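Search tickets... All queues My tickets Closed
Last updated Thursday 4:40 pm

Ticket 1528: vanity drawer rubbing, upstairs bath
Opened by: Karthik Herath
Assigned: Wahyudi Menon
Unit: Flunine, white vanity, black hardware
Status: waiting on part

KH: Lower drawer drags. Opens ok for the first bit then catches, have to lift it by the knob. Upper one fine. Doors fine. Started after Brarkska refit the trap, might be nothing to do with it.

WM: Anything fallen down behind? Take everything out of the lower one and try again.

KH: Done. One hair clip behind it, binned. Still catches, same spot, left side I think.

WM: Left runner then. Two screws at the front of the runner, check both are tight. Don't use a power driver, the holes strip easy.

KH: Front screw was loose. Tightened. Better for 11 or so pulls then back to dragging. Screw's turning without biting now.

WM: Stripped. Matchstick and wood glue in the hole, trim flush, leave it 30 min before the screw goes back in. Also check the knob screw from inside, if it sticks out too far it'll hit whatever is lying in the drawer.

KH: Knob screw ok. Glue done. Holding so far but drawer front sits about 3 mm low on the left, measured it shut. Adding pics.

Vanity, and the lower drawer open:

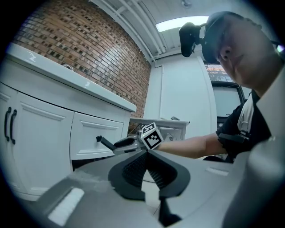
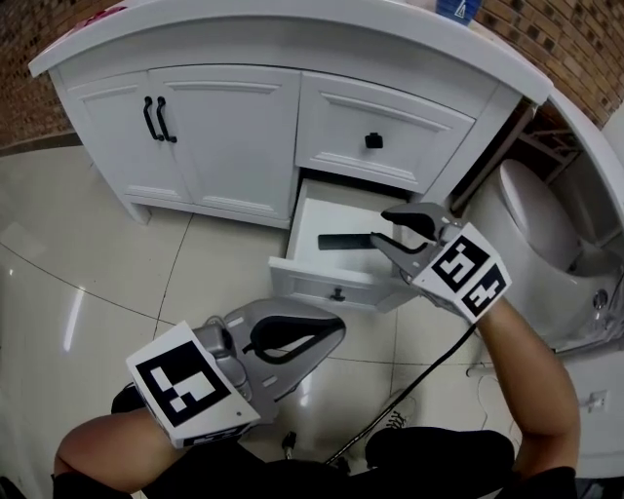
WM: ok. For the low side, slot in the runner bracket, loosen, push up, retighten. Small moves. If the slot is already at the top you need a new bracket, Stamatopoulos stocks them, ask for the Skutirov soft close pair and not singles, singles come in lefts only half the time.

KH: Slot's at the top already. Ordering the pair. Keeping that drawer light till then, heavy stuff (dryer, big bottles) gone under the sink behind the doors.

WM: Good. Leave this open. Message me when the brackets arive and I'll send the fitting sheet.

Comments (9) Shares (0)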